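Sorting Bench Set-Up Guide -- Section 4: Trays, Paper and Boards
12/17/22
Tímea Hegyi

Read this before you touch anything on the bench. Section 3 (power, lights) has to be done already. If it isn't, go back.

What you need

Four yellow plastic trays, the shallow square ones with the rounded rims. One rectangular stainless steel tray. Plain white paper, cut to fit. A soft cloth. Black marker. The batch of boards you're sorting, still in the Drarno carton.

4.1 Laying out the bench

1. Wipe both tabletop panels. Run a fingernail down the seam where they meet -- grit collects there and the steel tray will rock on it.

2. Yellow trays go down in two pairs. Two on the left, one behind the other, two on the right the same way.

3. Steel tray in the middle, over the seam. Leave a hand's width each side so you can lift it straight up.

4. Check the handwriting on the trays. If the marker has rubbed off, write it again before you load. Not after. Imre Barta did it after in February and we re-sorted 300 boards.

Note: scratches and old stains on the yellow plastic are fine. Cracks in the rim are not, swap the tray.

4.2 Loading the boards

1. Wash hands, dry them properly. No lotion.

2. Open the carton flat side up. Take boards out singly, by the edges. Not by the terminal block, it's a handy lump to grab and that's exactly how the joints get strained.

3. Lay each board down flat in the tray, no sliding. The red ones with the green three-screw terminal block go in with the screws facing up so you can get a driver on them later.

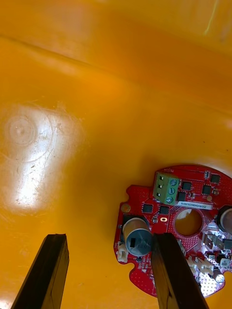 4. Stop at 20 boards per tray. One layer only. The Urnent sheet says 33 but that was for the old deep trays and never got corrected.

5. Write the count on the batch card, initial it, put the card under the front left corner of the bench mat.

CAUTION: do not stack boards to save time. The screws mark the one underneath.

4.3 Lining the steel tray

1. Lift the tray out, wipe the inside, put it back in the same spot.

2. Drop in one clean sheet. It should cover nearly the whole floor. A thin line of metal showing around the edges is ok, a sheet riding up the wall is not -- trim it.

3. No tape. Tape leaves glue and teh glue picks up dust.

4. Change the sheet every 9 boards, or sooner if you see a mark on it.

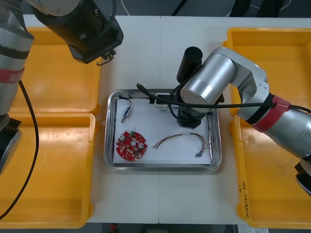
Fig. 4-2. Steel tray lined with white paper, yellow trays either side.

Note: paper from the Deák roll curls. Leave it under something flat overnight or use the precut stack in the drawer.

4.4 Check before starting

Walk round the bench once. Trays square to the table edge, nothing hanging over. Batch card filled in. Then look in the steel tray again, it should hold the paper and nothing else.
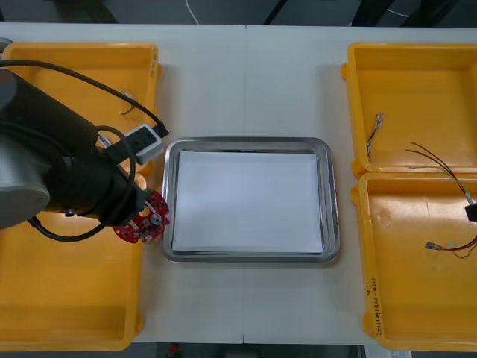

Loose bits in the trays cause more rejects at Prirnthorpe than bad solder does, so clear them every time you change batch. Tip the tray over the bin, tap the bottom, wipe with the dry cloth. Look along the walls as well as the middle. A bit of thin tan wire like the tangle in the upper left tray is easy to miss against yellow plastic, and if a board gets laid on it you have a board sitting crooked and maybe a short at test. Wire goes in the scrap tin, not the floor. Thijs Goossens keeps the tin on the shelf by the door, ask him if its full.

If something doesn't look right

Tray rocks: grit on the seam, or a bent rim. Wipe, try again, swap if it still rocks.
Paper wont lie flat: see 4.3 note.
Count on card doesn't match: empty the tray and recount, both of you. Don't correct the card from memory.
Board with a chipped edge: bag it and hand it to Zoltán Vörös. Some of the notches along the edge are meant to be there, so compare with a second board first.

Section 5 covers packing out.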